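Subject: Re: [sellstead-kitchen] Cutting practice setup, table cover

Gil-soo Na wrote:

> The cardboard on the big table is getting stained again. Do we want to replace it, or go to a plastic sheet? Also, is the tape grid still needed? It took me most of an afternoon last time.

I'd stay with cardboard. We tried a plastic sheet at the Renaud room in December and the boards slid on it every time someone pressed down with a knife. Cardboard holds them better, and when it gets bad we throw it out. The last pack was 80 sheets and we still have more than half, so cost isn't a problem.

Please keep the grid. The blue tape lets us put the cutting board back in the same square after wiping down, and it covers the seams where crumbs and juice get in. If the strips start to lift, redo only those.

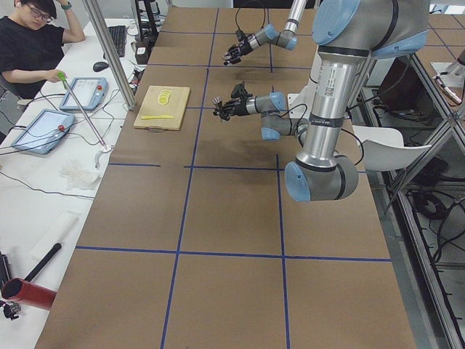 The stains in the middle are the part I would change first. Cut out the worst squares, drop in new pieces and tape over the joins. The outer squares can wait.

A few other things while we're on it:

- Fruit slices go in a stack on the board, with the knife next to them. Please don't set them straight on the cardboard.
- Used tissues and cloths shouldn't stay on the white desk at the end of a session. There's a bin by the door.
- Wash the wooden board by hand and stand it up to dry. The one at Brornberg split after being left in the sink.

I can bring more blue tape next time I'm over.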